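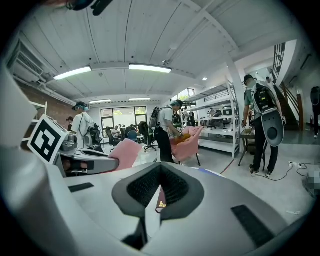
*Two hand-held grippers, one marker card in view*

# Grendwood Guesthouse Listings

Hi, I'm Yolanda Huaranga and I look after this little set of hotel and B&B listings. There are 700 rows, one per property, in `listings.csv`.

Columns you'll probably want:

- `name`, `town`
- `stars` – blank if unrated
- `breakfast` – yes, no or extra
- `wifi`

Prices are for a Tuesday night in November, so don't expect them to match August! 142 rows have no price at all (sorry – I'm still ringing round). 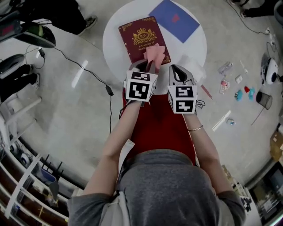 *Pink paper over the dark red book, blue folder behind*

Jhosep Pacheco fixed the town spellings, so use his version if you've got an older copy. Spotted a mistake? Open an issue and I'll get to it.

We use cookies to improve your visit. Accept | Manage settings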